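Pledelari support – closed tickets
Subject: Game freezes on loading screen at 80 percent, Trornow chapter
Opened by: Sumeya Wolde
Handled by: Thiện Đàm
Platform: PC, desktop
Status: Solved

Original report
The game loads fine up to the end of the harbor chapter. When I take the ferry to Trornow the loading bar stops at 80 percent and stays there. Music keeps playing. I can alt-tab out but the game never comes back, so I have to end it from the task manager. I have 8 GB of memory and the game is installed on the second drive. New saves work until the same ferry. Verified the files, no change.

Reply from Thiện Đàm
Thanks for the report. Please send the log from the folder where your saves are kept, and tell us if you use any mods. Also try the ferry with the overlay turned off. If the game is on a second drive, shut down, unplug the PC and check that both ends of the drive cable are seated.
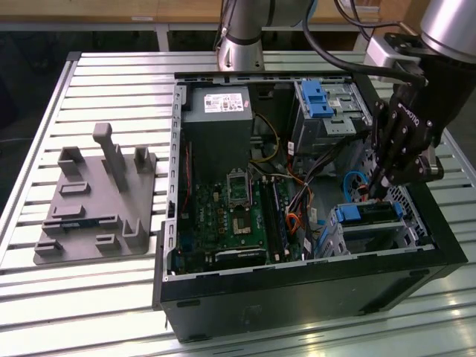
Desktop tower on its side with the side panel off.

Update from Sumeya Wolde
Overlay off, same freeze. Cable was fine at both ends. I had one mod, the Srisuk texture pack, and removed it through the launcher. Same freeze. Log attached.

The log ends with this each time:
load region trornow_dock
missing texture override, retry 2
missing texture override, retry 3
waiting
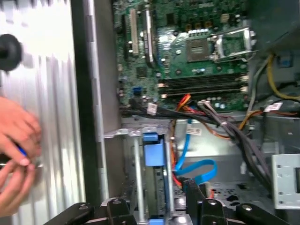 What the log shows
The game is still looking for the texture pack. The launcher removes the mod files but leaves its entry in the override list, and the dock is the first region that reads that list. Your drive and memory are not involved.

Steps that fixed it
1. Close the game and the launcher.
2. Copy your save folder somewhere safe.
3. Open the config folder and delete overrides.txt. The game writes a clean one at the next start.
4. Start the game without the launcher and load the save before the ferry.

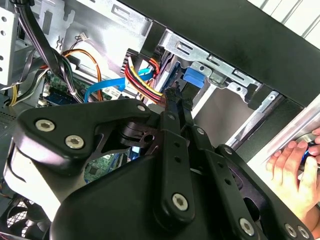 Cloud saves can bring the old list back. If the freeze returns after step 4, turn cloud sync off, repeat step 3, then turn sync on again and choose the local copy. Please stop reseating hardware for this one. With cables packed in by the drive bays like they are in the photo, it is easy to pull a second one out while checking the first, and then you have two problems.

Update from Sumeya Wolde
Deleted the file and the ferry loaded on the first try. It came back on Friday after a sync – did the cloud part and it has been fine since. I walked all over the docks and saved there.
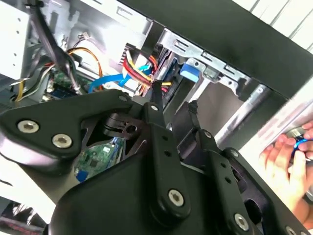
One thing left over: the Tiro side quest shows as not started, but I finished it before the ferry.

Reply from Imani Shirima
The quest log is a separate bug. Talk to Tiro again at the inn and pick the last line, and the quest will mark itself as done. You keep the reward you already have. The override list will be cleared along with the mod in the August patch. Closing this ticket; reply within 3 days to reopen it.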